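Posted in: Home & Repairs > Small Jobs

**Tape residue on a white desktop, what takes it off without wrecking the finish??**

**Raquel Esteves**, 15th August

Ok so quick one, hopefully. Moved into a shared studio over in Sondamby and inherited a big white work table. Nice table. Previous people used tape on it for years, I think to mark out areas or hold paper down, who knows. Tape is mostly gone. Glue is not.

What I've got: long gummy stripes, some clear, some gone yellow and hard like old varnish. Two kinds of glue I'm guessing. The gummy stuff picks up every bit of lint in the room. The hard stuff doesn't budge with a fingernail.

Tried so far:

- dish soap and warm water. Nothing. Smeared it.
- rubbing alcohol on a paper towel. Worked a bit on the gummy stripes, zero on the yellow
- a plastic card. Ok for the thick bits, very slow, hand cramp after one stripe
- magic eraser type sponge. Stopped after a few rubs cause I think it's leaving a dull patch?? can't tell if it's dull or just clean

No idea what the top is made of. Some white coated board. Landlord doesn't know either. Deposit on the room is decent sized so I don't want to melt anything.

Also, second part: we still need to tape stuff. What tape comes off clean? Somebody here swears by the blue kind. 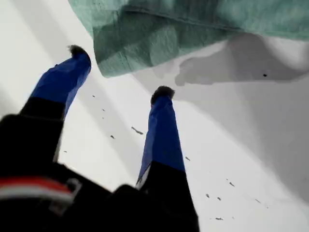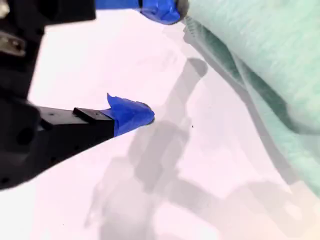 I've always thought painters tape was only for walls, and that it turns nasty if you leave it longer than the roll says. Is that true or just a thing people say? Would be leaving it down for weeks probably, under a window that gets a lot of sun. South facing, hot by lunch.

Budget is small, I'd like to spend under 16 dollars total on this. There's a hardware store on Tratedgate that stocks the basics. Thanks in advance!!

---

**Halvard Öberg**

WD-40. Wipe it on, wait, wipe it off. Done.

---

**Nawal Shawky**

Please don't start with the WD-40. It does work on glue but then you've got an oily table, and if there's any gap in the edge banding it creeps in there and you get a stain that never leaves. Did exactly this to a kitchen shelf. Still looking at it.

I used to clean out rental units for a living, 38 of them in one summer at the worst point, so I have Opinions about tape glue. Order I'd go in:

**1. Plain cooking oil on the gummy stripes.** Canola, whatever. A little on a cloth, dab it along the stripe and leave it 16 minutes or so while you do something else. The glue goes soft and sort of rolls up. Push it off with your plastic card. Then dish soap and warm water to get rid of the oil, two passes, and dry it. Keep the oil in the middle of the table. Near the edges use alcohol, it evaporates.

**2. Heat on the yellow ones.** Hair dryer, low or medium, keep it moving. You want warm, you don't want hot. If you can't keep your hand on the spot then stop, because coated board can bubble and there's no undoing that. Card at a low angle, short pushes. Do a few inches, warm it again, do a few more.

**3. Citrus remover for whatever's left.** Small bottle is plenty. Test it somewhere ugly first, underside or behind a leg, give it 4 minutes, wipe, look at it in daylight. If the spot is sticky or the shine's gone, don't use it.

Things to skip:

- acetone / nail polish remover. Might be fine, might take the white right off. You don't know what the top is so no
- razor blades, unless you really trust your hands
- steel wool, green scrubby pads
- the magic eraser. It's basically super fine sandpaper, so yes your dull patch is probably real, sorry. Usually only shows when the light's low. Wouldn't try to fix it, you could easily make it bigger

Take photos before you do anything, with the stripes showing!! Send them to the landlord so it's on record that you didn't put them there. People forget this and then it's your deposit.

For the lint: it'll stop once the glue is gone. If you need to use the table tonight, rub a bit of cornstarch over the sticky parts and brush off the extra. Ugly but it works till the weekend.

---

**Renji Wada**

Agree with Nawal mostly, adding on the tape part cause it got skipped.

The time limit on painters tape is real. It's printed on the wrapper or inside the core, and it varies a lot between rolls even from the same brand. It's the number of days you can leave it and still expect it to peel clean. Sun and heat shorten it. Some rolls are sold as UV resistant or for outdoor use, get one of those if it's going under your window. And write the date on the end of the tape in pen! I do this and it's the only reason I ever remember to change it.

It isn't only for walls. I use it on desks, glass, drawer labels, marking cable ends. Smooth hard surfaces are about the easiest thing for it.

What's bad for leftover glue in my experience: duct tape (the worst, that's likely your yellow stripes imo), cheap masking tape, clear packing tape after it's been in the sun. Gaffer tape is decent but it costs more and the bargain version is just duct tape with a matte finish, so watch that.

How you take it off matters as much as what you buy. Pull it back over itself, low and slow, dont yank straight up. If it starts tearing into little strips, warm it with the dryer and try again from the other end.

If the marks have to stay down for months I'd quit using tape at all. Get a cheap cutting mat with a grid on it or draw your layout on a big sheet of paper and clip that to the table. I had lines taped on my bench from March on and it took a whole evening to get them off, never again.

One more thing, wipe the table with alcohol and let it dry before you put new tape down. If there's still a film of oil from the cleaning the tape won't stick, it'll curl up at the corners and then you'll press it down harder and blame the tape.

---

**Raquel Esteves**

Oil worked!!! Did two of the gummy stripes just now, came off in gross little worms. Haven't touched the yellow ones yet, need to borrow a hair dryer. And yeah the dull patch is real, saw it with the lamp on. Going to put a plant there.

Photos sent to landlord. Thx Nawal, wouldn't have thought of it. Renji, I checked our roll and whoever opened it threw the wrapper out, nothing in the core either, so will buy a new one and do the date thing.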